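4 Recovering Gripper Pose From Marker Cubes

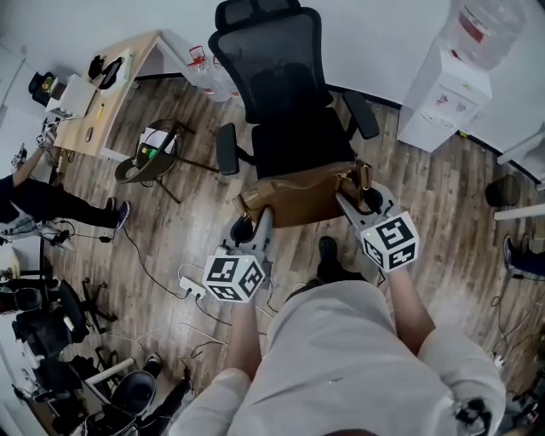 Figure 1. Recording with the two hand-held grippers, seen from the head-mounted camera. Each gripper carries a marker cube; the bag rests on the seat of an office chair.

Why use a cube instead of a single flat marker? A flat marker is lost as soon as the wrist turns it away from the camera, while a cube usually keeps at least one face in view, and often more than one.

4.1 Detection

The tracker in Botomer runs on every image from the head camera. It first searches the full image for square candidates, reads the pattern inside each one, and drops any candidate whose pattern is not in the table for the left or right cube. The two cubes share no patterns, so a decoded face gives both the hand and the side of the cube. After the first detection the search is limited to a window around the predicted position of each cube. If a cube is missing from its window the tracker goes back to the full image on the next step.

Corner positions are refined to subpixel level before they are used. We found this step matters more than the choice of detector. Without it, the estimated fingertip position shakes even when the hand is resting, and the shake is large enough for a policy to learn from. Rooms with mixed daylight and ceiling light gave the most trouble, and for those we normalize brightness inside each candidate square before refining.

4.2 Pose from several faces

When two or more faces are decoded, all of their corners go into one least-squares problem with the known cube geometry. Solving for the cube as a whole removes the flip ambiguity that a single small square shows when seen nearly head on. When only one face is decoded, we compute both candidate solutions and keep the one closer to the pose predicted from the previous steps. If the two are too close to separate, the sample is marked as ambiguous and left for the smoother.

The cube pose is then carried to the fingertips through a fixed transform, measured once per gripper. Tomoyo Higuchi wrote the calibration tool for this. The operator touches the closed fingertips to a point on a plate and rolls the gripper around it, and the tool solves for the offset that keeps the point still. We repeat the procedure whenever a cube is taken off its mount. An early batch was collected with a cube put back a quarter turn off, and all of its trajectories had to be rotated afterward.

4.3 Head motion

All poses above are relative to the camera, and the camera moves with the operator's head. We estimate head motion from the background with a standard visual odometry package and express the gripper poses in a frame fixed to the room at the start of the recording. Hands and forearms cover a large part of the lower image and move differently from the room, so we mask them before features are selected. The mask is a coarse polygon grown from the two cube positions toward the bottom of the image. A learned segmentation model gave a tighter mask but did not change the odometry error by an amount we could measure, and we dropped it.

People walking through the room are a separate problem. The odometry treats them as outliers as long as enough of the background is static. Recordings where the inlier share falls below 65 percent are flagged for manual review.

4.4 Smoothing and gaps

Each hand trajectory is smoothed offline with a fixed-lag smoother that takes position, orientation, and their rates as its state. Ambiguous samples enter as two weighted hypotheses. Gaps come mostly from one hand passing in front of the other cube, or from the hand reaching inside an object. A bag is a hard case for the second reason, because the gripper goes under the flap and the cube may follow it.

Gaps shorter than 40 steps are filled by the smoother. Longer gaps are cut, and the recording is split into segments at the cut. We tried filling longer gaps with the inertial data alone, but the drift in position was too large for contact tasks – the fingers ended up well inside the object when the cube came back into view. Orientation held up better. It is stored for the cut sections too, although the experiments in this paper make no use of it.

4.5 Interface to the policy

The policy never sees cube poses. It receives the fingertip pose of each hand relative to its pose at the start of the action chunk, plus the opening of the fingers. Using relative actions removes the dependence on the room frame, so slow drift in the odometry has little effect within a chunk. The pose of one hand relative to the other is added as a separate input. It is computed directly from the two cubes in the camera frame and does not pass through the odometry at all, and it was the most accurate signal we had for bimanual steps such as holding a strap while pulling on a buckle.

The exported segments go through a reachability check against the target arms. Mitsuko Matsuda adapted the planner from our earlier Aldale code for this check. It solves inverse kinematics along the segment for a small set of base placements and rejects the segment if none of them works without a jump between joint configurations. Roughly a tenth of the segments fail. Most failures happen where the operator leans far over the object and reaches back toward the body, a posture that is easy for a person and that neither arm can copy with the elbow limits we use.

The check runs after collection. A version that warns the operator during recording exists in the repository but was not used here, as the head motion estimate available online was not yet stable enough to support it.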